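Sorting Small Household Goods on a Bed: Tape, Packets, Cables and Odd Socks

Trenham Home Notes, storage and sorting section

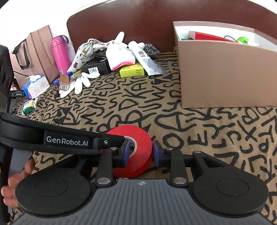 Why the bed

A made bed gives a large working surface at a height that needs little bending, and small items do not roll off it the way they roll off a table. The drawback is that the surface is soft. Heavy or tall items tip when anything is set down beside them, and grit from packaging ends up in the fabric. Keep the bedspread on. Do not sort on bare sheets. A patterned bedspread hides small parts, so anything under an inch long should go straight into a dish or lidded tin.

Setting out

Put an open cardboard box near the headboard and leave it there for the whole session. It takes the things that already have a place elsewhere in the home: folders, coiled cables, plastic parts. Stand tall items, such as a vacuum flask, against something that will not move. A paper shopping bag with handles serves as a backstop only if it has weight in the bottom.

Work from the headboard toward the foot. Items not yet handled stay at the back. The front half of the bed is kept clear for the item in hand.

Group by material first and by room second. Fabric goes with fabric until the end, even when a glove belongs in the garage and a sock in the bedroom. Sorting by room at the first pass means handling most items twice.

Rolls of tape

Store rolls flat in a drawer or on a horizontal dowel. A roll left standing on its edge under load goes oval, and an oval roll jams in a dispenser. Cardboard cores are also sensitive to damp. If the core has softened, wind a strip of stiff card inside it.

Fold the free end under by half an inch before putting a roll away. For colored tape, where the end is difficult to find, place a paper clip under the fold.

Dust on the side faces of a roll transfers to the adhesive edge. Wipe both faces with a dry cloth. Solvent creeps between the layers and should be avoided. If the edges have picked up lint from a bedspread or blanket, press a scrap of stronger tape against the face and lift.

Boxes and packets with barcode labels

Before discarding a small product box, check whether it carries the model number. If the product is still under warranty, cut out the panel with the label and file it with the receipt. The rest can be flattened.

Clear plastic packets should be opened along the short side, so that they can be folded over and clipped. Write the contents on the sticker in permanent marker. Pencil and ballpoint both rub off glossy labels.

Small packets of unknown age go in one envelope marked with the month, for example March. Whatever is still in the envelope a year later can be thrown out.

Drawstring pouches

A pouch is suitable for soft or light items. It is a poor choice for anything with corners, which work through the seam. Pull the cord closed and tie it once. A double knot on thin cord usually has to be cut.

Cables

Coil to a diameter of at least 4 inches and secure with a hook-and-loop strap. Do not use adhesive tape directly on the jacket, as the residue collects dirt. Label both ends.

Scrubbing pads

Metallic pads must be kept away from fabric. They shed short wire fragments that catch in knitwear and are unpleasant to find by hand. Put a pad in a jar or a closed packet before it goes near gloves or socks. If one has been lying on the bedspread, run a magnet wrapped in paper over the spot, then a strip of tape. The magnet alone will miss most stainless steel.

Gloves and socks

Pair gloves by laying one on the other, palms together, and folding the cuffs over once. Single socks are held in one bag for 16 days, which in most homes covers two laundry cycles, and then used as dust cloths.

Closing the job

Carry the box out first. Shake the bedspread outdoors or over a hard floor, and sweep that floor before anyone crosses it barefoot.

Text: Güven Oral. Checked by Margaux Brunet, 1 June 2022.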